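February, after ten in the evening

My shoulders hurt and I have a small blister on the thumb, so I will write this in bed and not at the desk. My teacher of English in school always told us that a diary must be written the same day, otherwise it becomes a story. So I try.

We are now at 1548 episodes for the bottle task. Raghavendra wrote the number on the board before lunch and put a line under it, as if it was a result. Then in the afternoon Malathi looked through yesterday's batch and marked 14 of them as not usable. In most of them the fingers close too early and the bottle rolls away, and the person who operates (it was me, I know my own hands) goes after it and grabs it in an ugly way. I wanted to keep them. I said that a learning system should also see how a mistake is repaired. Malathi said yes, but then we must label them as repair, and the people at Ermont did not give us a label for repair. So they go in the separate folder, and the folder grows.

I was a little angry about this and I was silent for maybe one hour. Now I think she is right for this project and I am right in general. I will write to Ermont and ask for the label. I should have done it last week.

The bottles are the orange ones again. I see this orange when I close my eyes.

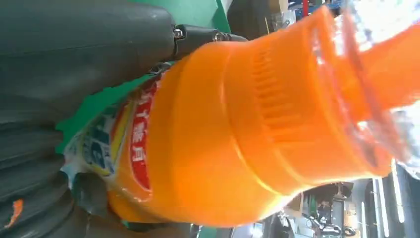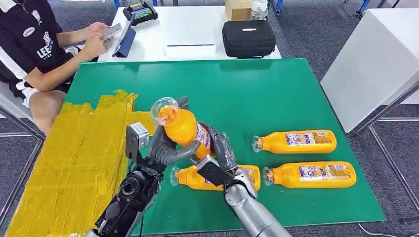 What I have difficulty to explain to my mother on the phone is that the work is mostly patience. She thinks I program the robot. I tell her that I show it the same thing again and again, each time a little different, and that the difference is the important part. If I always put a bottle in the same place, the model learns the place and does not learn the bottle. So I must be messy on purpose, and I am not a messy person. After 60 episodes my hands have already made a habit, and I only notice it when Anisa reads the positions back to me and they are all nearly the same.

Anisa had a good idea about it. She wrote starting positions on paper cards, nine of them, and we mix the cards before each round. I take one and I must obey it, also when it is an uncomfortable one. The card I hate is the one where the cap looks away from me, so that the wrist must turn very far. Of course I got it three times before the tea break. Manikandan says that I make a face each time. He also says that my slow approach is visible in the data, that he can recognize my episodes from the speed curve without reading the name. I don't know if this is a compliment. Raghavendra is quick and a bit rough, and his are shorter, and perhaps the model needs both of us.

Châu Thái called from Valdovinos at four. They trained on the first part of our data and she says that the policy reaches well but it hesitates before closing the hand, a kind of waiting. I felt my ears become warm, because I know this waiting. It is mine. I stop there each time to check the fingers before I close them. I never decided to do it. It is strange to hear that your small hesitation was copied by a machine in another city — I laughed, and then I was not sure that I should laugh. I have promised her to record tomorrow without the stop, or at least with a shorter one.

Other things. The labels on the bottles are getting tired. I asked if we should replace them and Manikandan said to leave it, worn labels are also variation. I forgot to eat my fruit. I must charge the headset before I leave tomorrow, it was at almost nothing when we finished.

I also need to answer the landlord about the heating, and to buy tape for the thumb.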